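Chapter 5
Sorting and Storing Small Things

In this chapter you will learn how to choose a container for the things you use every day. At the Noltthorpe kitchen, where I trained in 1973, all the cutlery went into one deep drawer, and we lost many minutes each morning looking for a spoon. My teacher, Tanko Ugwu, asked us to empty it and make groups by use, not by colour or size. Start with one group only - forks are a good choice - and give it its own place. A clear plastic bin shows what it holds without a label, as with the two red-handled forks lying side by side in the one at the end of this page. Before you read section 5.1, open a drawer at home and write down what you find in it.

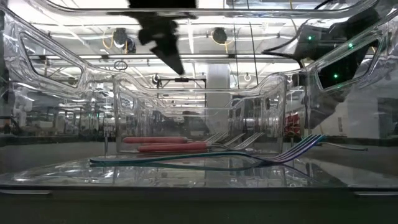
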